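Two-Arm Table Cell: Planning Gallery for the Next Equipment Round
Rirnness Automation Workshop, equipment pages. Posted July 19, 2019. 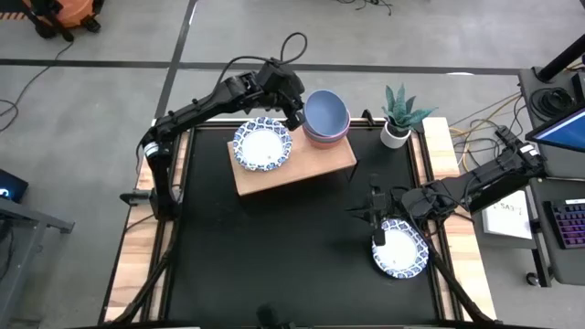 Two-arm table, dish handling
Matching plates with a blue and white border, one on the tan wooden platform and one on the black work surface. The left gripper is close to the rim of the blue-gray bowl; the right one is open over the second plate.

About this page
The gallery supports the purchase request for a second table cell. The request covers the table, two arms, grippers, mounts, cabling and a starter set of household props. It does not cover the operator desk, which is budgeted under general IT. The notes below are grouped the same way as the lines in the request, so reviewers can go from one to the other.

Line 1. Table and side strips
The work surface is matte black with a wooden strip along each side and narrow black rails running lengthwise on the strips. We want the same layout for the second cell. Specify the black surface as matte in the order text. The Baudry catalog lists gloss as the default finish and the part codes differ by one digit.
Quantity: 1. Lead time quoted: 51 days.

Line 2. Arms
One arm per side, facing across the work surface. Reach has to cover the center of the table from both sides with overlap, plus the top of a raised platform near the back. Check the elbow position as well as the gripper position when laying out the room. The right elbow in the picture extends past the table toward the desk, and that space cannot be used for anything else while the cell is powered.
Quantity: 2. Supplier: Zevum. Arms are priced without grippers.

Line 3. Grippers and fingers
Two-fingered type. Budget fingers as a consumable. Plate rims and bowl rims need different approach angles, and fingertip pads wear unevenly when one set is used for both. The request includes 11 spare pad sets, to be held in stores and charged to the cell as they are drawn.
Supplier: Rurketti. Mounting plate for the Zevum wrist is a separate item and must be on the same order.

Line 4. Cabling and strain relief
The left arm carries a cable along its upper part with a high open loop above the wrist. Allow for that loop when setting shelf height or overhead clearance. Base cables run down or across the side strips toward the front corners. Floor cables between table and desk should go in a covered channel on the new cell. Channel was left out of the first request and is now a line of its own.
Channel: up to 110 dollars per cell, fitted.

Line 5. Props
Scalloped plates, bowls in blue-gray, pink and muted red, a wooden platform, a succulent-like plant in a small white pot. Buy plates in matching pairs so the same item can be placed at two heights. Bowls should nest. Order props from ordinary kitchen suppliers and keep the receipt with the cell file; replacement patterns are hard to match after a season.

Line 6. Floor space
Smooth concrete is preferred. Measure from the outermost elbow position and not from the table edge. The desk may stand beside the table if its keyboard can be reached without leaning over the arm. Casters on the desk should lock.

Items deferred
Second prop shelf. Fixed lighting bar. Extended warranty on the arms, pending a revised quote from Zevum; the February quote covered the drives and left out the wrist joints.

Ordering sequence
Table first, then arms and mounting plates together, then grippers. Grippers delivered ahead of the mounting plates cannot be acceptance tested, and the Rurketti return period starts on delivery. Props and cable channel can be bought at any point before commissioning.

Acceptance
Each arm is run through its full travel with no load, then with a plate, then with the top bowl of a nested stack. Record pad condition before and after. Sign-off sheets go in the cell file with the serial numbers of both arms.

Requests for changes to the line items should quote the line number and the supplier name.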